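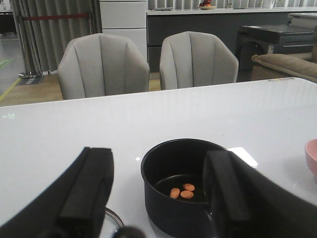 Three orange pieces in the saucepan, with the gripper close to the rim.

House rules for a robot arm at the kitchen table
by Lefteris Psarras

I keep one page of rules for working with a small two-finger arm around pots and bowls. Readers of the kitchen tips have asked me for it several times, so I put it on the site, with a few additions from May 2018. They are the rules of one kitchen. If your arm came with a manual, the manual goes first, and where the two disagree please follow the manual.

Before you switch on

Clear the table down to what the task needs. For us this means one pan, one bowl, and the lid if there is one. Phones, cups and keys go to another place.

Put a glass lid flat on the table and well away from the path of the arm. Glass is hard to see for a camera, and also for a tired person. If the task does not use the lid, take it from the table completely.

Push the chairs back and agree where people will stand. I use a strip of tape on the floor. Children and pets stay in the other room, with the door closed.

Check that you can reach the stop button without leaning over the table. Press it once with the arm standing still and see that it really cuts the movement. We do this every morning, also on the days when we are in a hurry.

Pans and heat

Cold pans only. I do not let an arm work over a lit stove, and I would not recommend it in any home kitchen. Rubber pads on the fingers have a temperature limit, and the limit printed for the pad is not always the limit of the glue under it.

Choose a pan with a plain rim for the first tries. Turn the handle to the side where the arm does not pass. A heavy pan is better than a light one, because a light one slides when a finger touches it.

Write the speed on a card next to the table. Our card says slow for everything within a hand's width of a dish, and medium for the open table. Nothing on it says fast.

Bowls

Plastic is good for learning. Ceramic can come later, when you have a week without a dropped piece.

When the arm takes a bowl by the wall, one finger goes inside and the other stays outside. Bring it down slowly and stop above the bottom – if the inside finger presses on the floor of the bowl, the whole bowl can tip or jump. Look at the bowl from the side before you allow the fingers to close.

Close with the lowest force that holds. Mollberg and Sesex pads both leave a gray line on light plastic when the force is too high, and I could not wash it out. 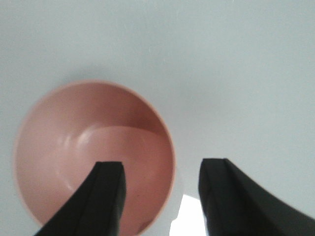 Cleaning and food

Decide in the morning if it is a food day or a practice day. On a practice day the dishes carry a mark under the base and nobody eats from them, also if they look clean.

On a food day, wipe both fingers before the first contact and again after each change of food. Use a damp cloth with a little dish soap, then a second cloth with clean water. Never spray on the joints. Look also into the bowl before you fill it. One small crumb or speck is enough reason to wash it again.

Wipe the table last, and dry it. On a glossy top the lamps make bright spots, so move your head a little to find the streaks.

The notebook

Write down every stop, including the silly ones. I use a plain Nikov notebook with 164 pages, one line for each stop: what was on the table, who pressed, what was changed after. Change the finger pads after 1,000 grips, or sooner if you see a cut in the rubber. The spare pads are in the Abou Jaoude tin, second drawer.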